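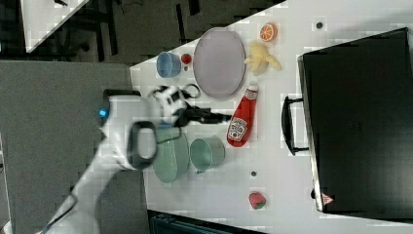 Clearing and Sorting a Play Kitchen Table

A table of play food gets messy in a few minutes, with cups on their sides, a bowl in one place, a plate in another and fruit wherever it was dropped. These steps work for a playroom, a classroom corner or a kitchen table at home. The sorting takes one person less time than it takes to boil pasta.

What you need

One shallow bin for food
One deeper bin or basket for dishes
A damp cloth and a dry cloth
Mild dish soap
A marker and masking tape for labels

Step 1. Stand up anything lying on its side

Start with cups, mugs and bottles. A cup on its side rolls when you reach past it, and then you are picking it up off the floor. Put them upright near the edge closest to you.

Step 2. Pull the dishes together

Set the largest plate down flat and use it as a tray. Smaller plates go on top of it, then bowls. Cups go inside the largest bowl if they fit. Don't force a cup with a handle into a tight bowl — the handle is usually the first part to crack.

Step 3. Gather the food

Pick up the big pieces first: bottles, bananas, loaves, anything longer than your hand. Then do the round fruit. Leave strawberries and other small pieces for last and sweep them into the bin with the side of your hand.

If you have cut fruit that comes in halves, match the halves now. Azucena Figueroa, who set up the toy shelves at our Rurkevcombe playroom, keeps unmatched halves in a separate jar and checks it every Wednesday.

Step 4. Check the small pieces

Anything that fits through a cardboard toilet paper tube should be kept away from children under three. Put those pieces in a lidded container on a high shelf.

Step 5. Wipe everything down

Mix a few drops of dish soap into 700 ml of warm water. Wring the cloth out well. Wipe hard plastic pieces one at a time and dry them before they go in the bin. Hollow pieces with a seam should not be soaked, as water gets inside and stays there.

Wipe the table last. On a white top, marker and crayon show up right away, so go over it twice.

Step 6. Label the bins

Write FOOD and DISHES on tape and stick it to the front of each bin. For children who don't read yet, draw an apple and a cup. Keep condiment bottles with the food. We tried them with the dishes for most of July and they kept ending up back with the fruit.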